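Looking After a Wooden Table You Eat At Every Day

Posted 7 August 2021

I love a wooden table. I love ours more every year, and it gets homework, pizza, bike parts and the occasional sleeping cat. If you've got one and you're scared of it (I was!), these are the things I do at our place, in no special order.

Everyday wiping

Use a cotton cloth, wrung out so hard it barely feels damp. Go with the grain, then go over it again with a dry cloth. Old T-shirts are perfect for this, the softer the better, and I cut mine into squares and keep them in a jar by the sink. One drop of dish soap in a bowl of warm water is plenty. If you can see suds on the table, you used too much, so wipe again with plain water.

Skip the spray polish with silicone in it. It looks wonderful for a day and then it smears, and if you ever want to refinish the table you'll be fighting it the whole way.

Crumbs in the joints

If your table has a leaf, the crack down the middle is full of toast. Sorry, but it is! A wooden skewer with a bit of cloth wrapped around the tip gets right down in there. A clean, dry paintbrush works for the loose stuff. I do this before every oiling, or the crumbs turn into a kind of cement.

White rings

A white ring usually means moisture got into the finish, and quite often it comes out. Try the easy things first:

Leave it alone overnight. Fresh ones sometimes fade.
Lay a dry cotton cloth over the ring and press with a warm iron, no steam, for a few seconds at a time. Lift and look each time.
Rub in a little plain mayonnaise, leave it an hour, wipe it off. My grandmother swore by this and I've had it work on a ring from a soup bowl that I'd completely given up on.

Black rings are a different animal. Those go down into the wood, and you'll need to sand or use a wood bleach. Test under the table first, please.

Oiling day

Oiling is my favorite job in the whole house. It's for oiled tables only, so check what you've got: put a drop of water on a corner, and if it soaks in and leaves a dark spot, the wood is thirsty. If it just sits there for ages you probably have varnish, or an oil finish that's still doing fine.

Wipe the table down and let it dry fully. Pour a little oil on a folded cloth, never straight on the wood, and work along the grain. Wait 11 minutes (I set the oven timer), then buff off everything that hasn't gone in. Thin coats, always. I bought a tin of Bolline table oil in April and there's still loads left, because you need so little of it.

Lay the oily rags out flat outdoors to dry before you throw them away. Balled-up rags can heat up and catch fire all by themselves, so don't skip this one.

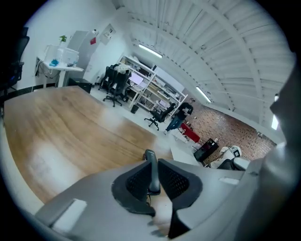
Once it's buffed, keep plates and elbows off it for a day if you can manage it. We eat on the porch and call it a picnic. After that, get down low and look across the top toward a window, which shows you any sticky patches you missed. A dry cloth and a bit of elbow grease will usually shift them.

Scratches

For light ones, rub a walnut half along the scratch, then your fingertip, then a cloth. I laughed the first time I read that, and now I keep a bag of walnuts in the drawer! Deeper ones want a wax stick. Pick one a shade darker than you think, warm it in your hand, press it in and scrape level with an old plastic card.

Felt pads under vases and lamps, and check them once in a while for grit.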